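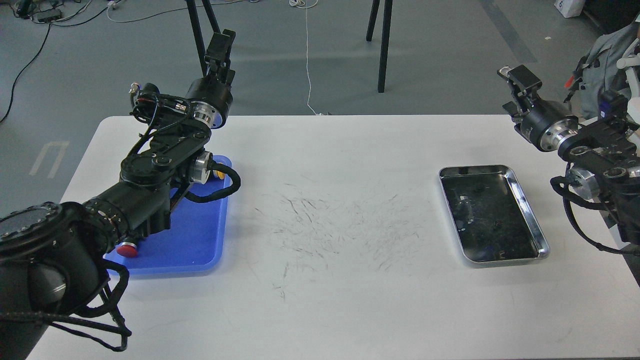
How often does a two-arm tabletop cell need its home position checked? Every 116 cycles at first, and after any cable has been touched, until the log gives a reason to stretch the interval.

4.2 Upkeep of the cell

The vendor manual for the Vrabec arms asks for a home check every 2,000 cycles. We followed that for the first part of the study and no longer believe it. The figure seems to assume a single arm bolted to a stiff base, with its cables tied down once and left alone. Our cell (Figure 3) has two arms facing each other over one table, and the cables get moved whenever a gripper is serviced.

Figure 3. The cell with both arms over the table. Marks on the white top lie between the arms; the blue tray is on the left and the steel tray to the right of center.

The first fault we logged came at cycle 959. The left arm closed 17 mm short of its target, and the controller reported no error. Kopecký put this down to encoder drift. Mikuš suspected the cable, which had been rerouted that morning, and tested the idea by freeing a longer loop near the base and running the same path again. The offset went away. We would like to call that settled, but the arm was also powered down between the two runs, and a restart alone can clear a bad home value. We did not separate the two causes.

Since then the routine has been as follows. The arms are brought to home one at a time, left first. Each cable is followed by hand from base to wrist, and any stretch that pulls tight at full reach is given more slack. The flange screws are checked with a torque driver. The gripper is opened and closed on a gauge block, and the reading goes into the log before anything is adjusted. Early entries were written after adjustment, so they tell us very little, and we have left them out of Table 2.

Marks on the table top are recorded but not used as a measure of wear. An earlier report on the Nedgate cell treated surface marks as a record of gripper contact. We doubt that this can be done. A mark carries no time and no force, and a pencil, a dropped part and a fingertip set too low may all leave gray streaks. We also have no clean baseline for our own top.

Jovell, the logging tool, flags an arm as healthy when its last three home checks agree. This is a weak test. Three checks made in the same pose with the same cable slack will agree whether or not the arm is right. We now repeat one check in each set from a second pose, and it was this check that caught the only other fault, in May, on the right arm.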